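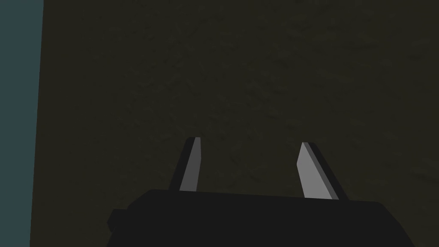 ¿Puede un brazo con pinza recoger la mesa y cargar el lavavajillas sin que nadie lo vigile?

Con vajilla rígida y siempre la misma, casi. Con lo que hay en una cocina normal después de comer, todavía falta bastante, y este ticket explica dónde se atasca.

Ticket: Uvell, módulo de cocina
Abierto: 10 de octubre de 2025
Estado: en espera de proveedor
Prioridad: media

Síntoma
La tarea "recoger mesa" termina con código de éxito, pero quedan cubiertos sin retirar. Platos y vasos salen bien. Los cubiertos planos fallan, sobre todo las cucharillas apoyadas boca abajo.

Entorno
Controlador Kan, planificador Nidar. Pruebas en simulador y después en la cocina de Ilholm. Sin cambios de firmware desde febrero.

Pasos para reproducir
Poner la mesa para 6 personas.
Lanzar la tarea completa con la velocidad por defecto.
Comparar lo que queda en la mesa con el informe final.

Registro
Primera pasada en simulador: 1,000 intentos de agarre, 300 con cubiertos. De esos 300 fallaron 22. El informe los dio todos por buenos.
Revisado el umbral de cierre. El planificador acepta el agarre cuando los dedos dejan de moverse, aunque se hayan cerrado en vacío.
Cambiado el criterio: ahora exige una separación mínima entre dedos al final del cierre. Los vasos siguen bien. Las cucharillas pasan a dar error — al menos ya no se dan por recogidas.
Probado un segundo intento con la pinza girada. Mejora con tenedores, poco con cuchillos.
En Ilholm el resultado es peor que en simulador. El mantel se arruga cuando la pinza baja y la altura calculada deja de servir. El modelo de mesa no contempla tela.

Solución provisional
Retirar los cubiertos a mano y dejar al brazo platos, vasos y fuentes. Desactivar el informe automático hasta que se publique el criterio nuevo.

Pendiente
Respuesta de Kan sobre la lectura de fuerza en los dedos, que ahora llega con retraso.
Añadir mantel y servilletas al simulador.
Repetir la serie de cubiertos con la mesa desnuda y con mantel, sin mezclar resultados.

Nota para quien retome el caso: no subir la velocidad hasta tener la lectura de fuerza corregida. Los tiempos actuales son malos — una persona acaba mucho antes — pero eso va en otro ticket.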